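What a Small Shop Should Budget for Before Buying a Gripper

Buying the arm is the easy part of the budget. The fingers, the spares and the table time are where small buyers come up short. 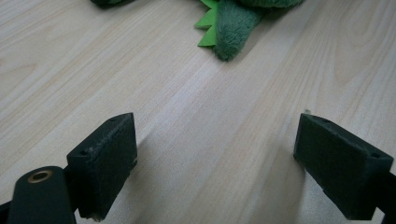 A pair of green gripper fingers open over a wood-grain tabletop, with a plush toy at the far side.

Kelechi Ogunleye had a number in mind when he started planning to automate the packing bench at Drullden, a toy distributor that ships returns and repaired stock out of a rented unit. He wanted to spend $3,000 on the gripper and keep everything else as it was.

The gripper came in under that. The project did not.

"I had one line in the spreadsheet that said 'gripper,'" Ogunleye said. "By November that line had turned into a tab."

Drullden handles soft goods, mostly plush animals, and soft goods are hard to plan for. A box has a known size and a flat side. A stuffed toy has limbs, tails and trim, and it lands a different way each time it is put down. Vendors who will quote cycle times for cartons over the phone tend to ask for samples when the product is plush.

Ogunleye sent samples to two suppliers, Tandex and Genance. Tandex quoted a complete cell with arm, gripper, guarding and installation. Genance quoted the gripper and a mounting kit and left the rest to the customer. On paper the second quote was far cheaper, and Ogunleye said he nearly signed it the same afternoon.

He held off and spent the next weeks pricing what the quote left out.

Fingers

The fingers are the part of a gripper that touches the product, and they wear first. Many small shops print their own, and the material cost is low. The time is harder to see. Drullden went through several shapes before settling on a block with an angled inner face, and each change meant someone stopped other work to draw it, print it and fit it.

Ogunleye now budgets for fingers the way he budgets for tape. He orders material for 15 pairs at a time and charges it to packing supplies. Scuffing does not bother him. A finger that has gone slick, or has a crack starting at a screw hole, gets swapped.

His advice to other buyers is to ask how the fingers attach before asking what they cost. Two screws on each finger means a person with a hex key can do the job between orders. A proprietary clip may be faster, but it ties the shop to one supplier for a part that will be replaced many times over.

Trials by hand

The least expensive step in the plan was also the one he had left out. Before committing to an arm, Drullden bought a hand-held version of the gripper and had packers use it on real product.

A hand-held tool carries the same kind of jaws a robot would, moved by a person. The packers found out in a short time which toys could be picked up cleanly and which could not. Long tails were good to grab. Felt trim was a problem, especially rows of spikes, where a jaw could close on the felt and miss the body. The answer in most cases was to come in from another side, and knowing that early kept a custom finger out of the budget.

The trials covered 326 items from the Drullden catalog. Ogunleye sorted them into three groups: fine as is, fine if the toy is laid a certain way, and leave to people. The last group was larger than he had hoped, and he cut his expected savings to match.

"I would sooner find that out with a tool in somebody's hand than with an arm bolted to the floor," he said.

The tool also recorded the work, which helped later on. Both suppliers asked to see handling of the actual product, and one of them revised its quote after looking at it.

The bench

Tables rarely appear in a quote. They can be a real cost. An arm needs something rigid and level under it, and if cameras are involved the surface and the lighting both matter. A pale top makes a dark toy easy to pick out. It can also glare under a strong lamp, and a bright band across the middle of the work area may confuse a vision system that was tuned somewhere dimmer.

Ogunleye priced new lights, then moved the ones he had. He kept the tables for trials and put money aside for a steel stand for the arm. He also left room in the floor plan on both sides of the stand, after measuring and finding that a cart could not get past the first layout.

Shops that rent should read the lease before planning to anchor anything. Drullden had to get written permission to drill, and the wait pushed the order date back.

Service and training

Fikre, the integrator Drullden hired to review the plan, charges a flat fee for reading quotes and does not sell equipment. Its report on the two offers ran to a few pages. Most of it dealt with who would come out when something stopped working, and how fast.

The Tandex price included a year of visits. The Genance price included phone support only. Once Ogunleye added a service contract, guarding, the stand and the integrator's time to the Genance figure, the gap between the two had closed by more than half.

He also added hours for training. The plan calls for 2 packers on each shift who can clear a jam, change fingers and restart the cell. Those hours are paid and they come out of packing time, so they belong in the budget next to the hardware. A shop that trains one person will be stuck when that person is out sick.

Where the plan stands

Drullden has chosen the Genance gripper and will lease the arm for the first year. Leasing costs more per month than a loan would, but the company can hand the arm back if the third group of toys turns out to be most of the volume. The purchase order for the stand has gone out. The arm is next.

Ogunleye's spreadsheet still has the original line at the top, with the $3,000 next to it. He has added a contingency row at the bottom and says he expects to use it. The trial benches are staying up through the spring, as new toys come into the catalog every season and each one has to be put in a group.

For buyers at the same stage, he suggests getting quotes for the same list of items from every supplier, even when a supplier does not offer all of them. An empty box on the form is a cost somebody will have to fill in later.

Last updated: 12 Dec 2020

Related
Lease or Loan: Paying for Your First Robot Arm
How to Read an Integrator's Report
Printed Parts on the Packing Line
Planning Floor Space in a Rented Unit
What Goes in a Service Contract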